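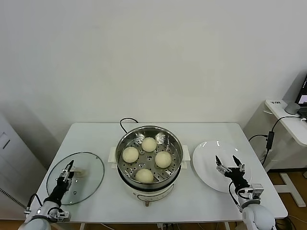 Last edited: Nov 8, 2019

Steaming frozen buns, how long??

drelov_kitchen
ok so finally got the electric steamer set up. four buns in the basket, spaced out, plate ready next to it. box says 12 minutes from frozen. is that right? last batch in August came out gummy on the bottom and I'm feeding my inlaws sunday

nfakhoury
12 is fine for small ones. line the tray tho! parchment squares. buns straight on the holes = torn bottoms

pottering_5
disagree on parchment, traps water under the bun. I oil the tray lightly, never had one stick. Gummy bottom is too much water in the base imo

nfakhoury
oil works till it doesnt. poke holes in the parchment, problem solved. cabbage leaf if you're out
- Nadine Fakhoury

havlicek_fan
whatever you do dont yank the lid off the second it beeps. switch off, wait 5 min, then lift. otherwise they wrinkle up. and tilt it away from the buns, all that drip on the glass lands right on top

pottering_5
the waiting thing is a myth, I open mine right away and they're fine

havlicek_fan
yours are the Rorell ones from the freezer aisle, those would survive anything. try it with homemade dough

drelov_kitchen
mine are Rorell lol. so no wait?

havlicek_fan
wait anyway. costs you nothing

lisovside
how much water are you putting in? and what wattage, my old one was 900 and needed a few min extra

drelov_kitchen
no idea on watts, sticker's on the bottom and theres water in it now. filled to the max line

pottering_5
there it is. go under max, half is plenty for 12 min

drelov_kitchen
ok half, parchment w holes, wait 5. will report back monday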